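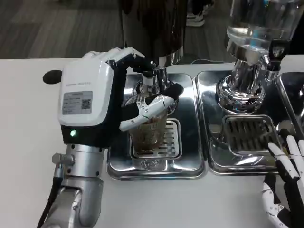
The Narel open day brought 32 visitors to the Disovville workshop in March, and the drinks counter had a crowd from the first hour. Guests stood close while the robot worked with a clear cup under the chrome spout, its white and black fingers curled over the rim. Groups of four took turns at the counter, and plenty of them went straight to the back of the line for another look!

"People ask wonderful questions once they're standing next to it," said Sugeng Ngui, who leads the Narel program. "One boy wanted to know if it ever gets bored. We talked about that for a good while."
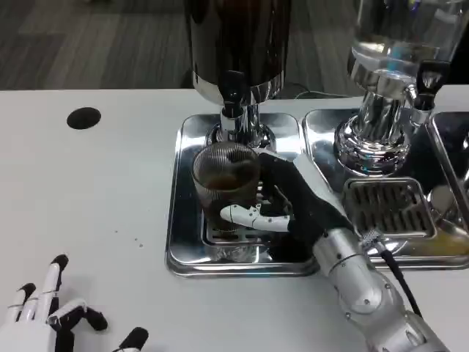 Each demonstration ran 20 minutes, with time afterward to talk to the engineers about grip, reach and how the two hands share a job. The team from Pitberg came along too - they stayed until closing. A second open day is planned for May, at the same workshop, and admission is free.

March | By Sugeng Ngui

Recent news
Pitberg team joins Narel for spring term
Guérin hall reopens to school groups
Narel workshop hours for April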